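T-Shirts mit Aufdruck richtig waschen, trocknen und falten

Stand: Mar 14, 2021

In unserem Haushalt gibt es viele T-Shirts mit großen Zahlen und Buchstaben auf der Brust. Manche sind alt und immer noch schön, andere haben nach einem Sommer schon Risse im Druck bekommen. Ich habe lange gedacht, das ist eine Frage vom Preis. Heute glaube ich, dass es meistens eine Frage von Wärme und Reibung ist. Auf dieser Seite schreibe ich auf, wie ich es mache, von der Wäschetonne bis zum Schrank.

Vor dem Waschen

Jedes Shirt mit Druck wird auf links gedreht. Das ist die wichtigste Regel, und sie kostet nur eine Sekunde pro Stück. Wer es gleich beim Ausziehen macht, hat später an der Maschine weniger Arbeit.

Beim Umdrehen greife ich mit der Hand in jeden Ärmel bis zum Ende. Dort sitzen nämlich gerne kleine Sachen: ein Taschentuch, ein Haargummi, manchmal eine Socke vom letzten Waschgang. Ein Taschentuch muss man nur einmal vergessen, danach greift man immer in die Ärmel.

Reißverschlüsse von anderen Kleidungsstücken bitte schließen, auch die kleinen an den Hosentaschen. Sie kratzen sonst in der Trommel über den Druck. Jeans wasche ich überhaupt nicht zusammen mit bedruckten Shirts, auch wenn die Farben passen würden.

Flecken behandle ich von der Rückseite des Stoffes, mit etwas Gallseife und lauwarmem Wasser. Direkt auf dem Druck reibe ich nicht. Wenn der Fleck auf dem Druck sitzt, tupfe ich mit einem feuchten Tuch und warte ein paar Minuten.

Rot und Weiß zusammen

Schwierig sind die Shirts, bei denen ein kräftiger Stoff und ein weißer Teil zusammengenäht sind, zum Beispiel roter Stoff mit hellem Bündchen. Trennen kann man das natürlich nicht. Beim ersten Mal wasche ich ein solches Stück alleine in der Schüssel mit kaltem Wasser und schaue, ob das Wasser Farbe bekommt. Wenn ja, wiederhole ich das, bis es klar bleibt.

Nach dem Spülen darf das Shirt nicht nass auf einem Haufen liegen. Das Rot wandert dann in das Weiß, und diese rosa Ränder gehen kaum wieder heraus. Also sofort ausdrücken (nicht wringen), in ein helles Handtuch rollen, leicht pressen und aufhängen.

In der Maschine

Ich wasche diese Shirts mit 30 Grad, im Programm für Feines oder für Buntes mit wenig Schleudern. Die Trommel ist nicht ganz voll. Wenn man oben noch gut eine Hand hineinlegen kann, ist es richtig.

Flüssiges Colorwaschmittel nehme ich lieber als Pulver, weil auf dunklen Stoffen keine weißen Krümel bleiben. Weichspüler lasse ich weg. Bei Bündchen aus Rippenstrick habe ich den Eindruck, dass sie mit Weichspüler schneller ausleiern, aber messen kann ich das nicht.

Wenn die Maschine fertig ist, nehme ich die Wäsche bald heraus. Falten, die im nassen Zustand über Nacht im Druck liegen, sieht man später lange.

Trocknen

Der Trockner ist für bedruckte Shirts der größte Feind. Ich hänge sie auf links auf, mit dem Saum nach oben, und setze die Klammern an die Seitennähte. So bekommen die Schultern keine Abdrücke. Auf dem Balkon hängen sie im Schatten, denn Rot wird in der Sonne schnell blass.

Bündchen ziehe ich im feuchten Zustand mit den Fingern gerade. Man legt den Ärmel flach auf die Hand, streicht vom Arm zum Rand und lässt los. Nicht dehnen, nur ordnen.

Bügeln

Meistens ist es nicht nötig. Wenn doch, dann auf links und mit mittlerer Temperatur, und niemals direkt auf den Druck. Für die Vorderseite lege ich ein dünnes Baumwolltuch dazwischen und drücke mit dem Eisen, ohne zu schieben. Danach bleibt das Shirt einige Minuten liegen, bis der Druck wieder kühl ist.

Auslegen und falten

Zum Falten braucht man eine ebene Fläche mit etwas Stoff darauf. Auf einem glatten Tisch rutscht das Shirt bei jedem Handgriff weg. Eine Wolldecke, ein Bettüberwurf oder das Sofa gehen gut, wenn das Polster fest genug ist.

Zuerst wird das Shirt wieder auf rechts gedreht. Dann lege ich es mit dem Druck nach unten hin und streiche es von der Mitte nach außen glatt. Besonders unter der Achsel sammelt sich Stoff, dort muss man die Naht ein wenig nach außen ziehen. Vor dem Umdrehen schaue ich noch einmal, ob der Ärmel flach liegt und das Bündchen nicht gerollt ist.

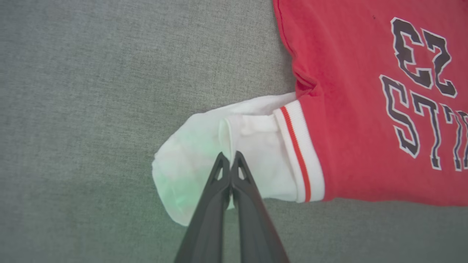
Roter Stoff, weißes Bündchen mit rotem Streifen: vor dem Falten den Ärmel und die Achsel glatt ziehen.

Danach geht es so weiter:

1. Eine Seite bis zur Mitte vom Rücken einschlagen, den Ärmel gerade zurücklegen.
2. Die andere Seite genauso. Die beiden Kanten sollen parallel sein.
3. Den Saum ein kleines Stück nach oben schlagen, dann das Ganze in der Mitte falten.
4. Umdrehen. Der Druck liegt jetzt oben und ist möglichst ohne Knick in den Zahlen.

Bei sehr breitem Druck kommt man ohne Knick nicht aus. In diesem Fall falte ich jedes Mal an einer etwas anderen Stelle. Eine Linie, die immer am gleichen Ort liegt, wird irgendwann ein Riss.

Im Schrank

In der Schublade stelle ich die Shirts hochkant nebeneinander wie Karteikarten. In meine Schublade passen 11 Stück, mit Gewalt wären es mehr, aber dann drücken die Drucke aneinander. Dicke, gummiartige Drucke können bei Wärme zusammenkleben. Zwischen zwei solche Shirts lege ich ein Blatt Seidenpapier.

Im Stapel kommen die schweren Stücke nach unten. Auf Kleiderbügel hänge ich nur die, die bald getragen werden, weil der Halsausschnitt mit der Zeit länger wird.

Wenn der Druck schon Risse hat

Ganz reparieren kann man ihn zu Hause nicht. Kleine Ecken, die sich heben, lassen sich manchmal wieder andrücken: Backpapier auf den Druck legen, das Eisen auf mittlere Stufe stellen, kurz und fest drücken, abkühlen lassen, Papier langsam abziehen. Bitte zuerst an einer kleinen Stelle am Rand probieren. Bei Flock und bei glitzernden Drucken mache ich das nicht.

Lose Teile nicht mit dem Fingernagel abkratzen. Ich schneide sie mit einer Nagelschere vorsichtig ab und trage das Shirt weiter, zum Schlafen oder für den Garten.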